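Marius Cozma
@mcozma_bench

Thread on keeping one humanoid running. I look after the unit at Nallmont, the one that does the living room tidy-up work. People keep asking what the maintenance looks like, so I'll go through a normal service day in May.

14 replies · 31 reposts · 212 likes

Start with the state it lives in. It hangs on the gantry overnight with the straps taking the weight and the legs unpowered. Battery comes out and goes on the charger in the hall. I don't leave a pack in the robot when I go home.

2 replies · 3 reposts · 40 likes

First job in the morning is a wipe and a look. Dry cloth on the arm segments, then a flashlight around every joint ring. I'm looking for grit, carpet fiber and any screw head that has moved past its paint mark. Every fastener on the wrist mounts has a line of yellow paint pen across it, on the side facing the elbow. If the line is broken, the screw has turned.

5 replies · 9 reposts · 88 likes

Last month I found 2 broken lines, both on the left wrist. Took the screws out, cleaned off the old threadlocker with a pick, put fresh on, torqued them and let them sit until after lunch. New paint. They haven't moved.

1 reply · 2 reposts · 37 likes

Cables next. The hand cable has to leave enough slack for the wrist to go to both ends of its travel, so you get a loop. Too short and it pulls at the connector. Too long and it catches on furniture. I set mine by turning the wrist all the way over by hand with the power off, then giving it a finger's width more.

4 replies · 11 reposts · 96 likes

We used to have them zip-tied at the elbow. The tie edge cut into the jacket on the right side and we lost thumb feedback now and then for a week before I found it. Hook and loop straps now, replaced when they go fuzzy.

3 replies · 6 reposts · 71 likes

Hands. These get the most hours and the most trouble. I open and close each one 9 times at slow speed and listen. A healthy finger makes a steady whir. A dry one ticks. If it ticks I take the cover off, clean, add a very small amount of grease and run it again.

6 replies · 8 reposts · 103 likes

Then zero the fingers. Our hands drift a little after a cold night. There's a printed block from Ursu that I put in the palm, close the hand on it, and store the position. Do this before the arm calibration. I did it the other way around for my first two weeks and the grasp heights were never right.

2 replies · 4 reposts · 59 likes

Feet. Pads get checked for wear at the toe and heel. Carpet is easier on them than the concrete in the hall, but fiber packs into the edge of the pad and the foot starts to sit slightly high. A stiff nylon brush takes care of it.

0 replies · 1 repost · 28 likes

After that it goes down on its feet, straps loose, pack in, and I do the standing check. Weight left, weight right, small squat, stop. I keep my hand on the e-stop the entire time. The logger from Closness records joint temps and I compare them with the same check from the previous service.

3 replies · 2 reposts · 45 likes

Last thing is a run at the sofa station. Small object, one hand, close to the carpet. I like a low pick as the check because the arm is well extended and any zero error shows up right at the fingertips.

1 reply · 5 reposts · 64 likes
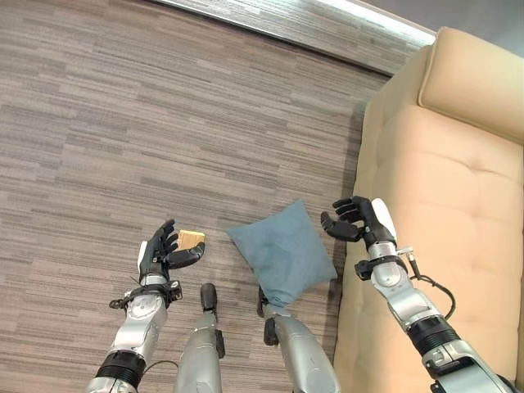

Photo: Marius Cozma / Nallmont

Left hand has the small gold-colored object between thumb and fingers, right hand is open by the sofa. What I look at with a grip like that is whether the thumb meets the object square. If it comes in at an angle, I go back and zero again.

8 replies · 17 reposts · 190 likes

The soft stuff is its own check. A pillow hides the floor edge from the planner, and fabric under a foot changes what the ankle reads. I note the ankle load on both sides and write it on the sheet along with the pad condition.

4 replies · 3 reposts · 52 likes

Someone asked about hours. The wrist mounts come off for a full inspection at 2000 hours whether or not anything looks wrong. Ours is due in the fall. I'll have the spare set from Usport on the shelf before then, as the last order was slow.

2 replies · 1 repost · 33 likes

Parts I keep in the drawer: finger covers, one hand cable per side, threadlocker, paint pens, foot pads, straps, fuses. The pens dry out faster than you'd expect, so buy a few.

5 replies · 7 reposts · 81 likes

Service sheet is one page and I'm happy to share the blank. Reply with what platform you're on and I'll tell you which lines won't apply.

19 replies · 12 reposts · 147 likes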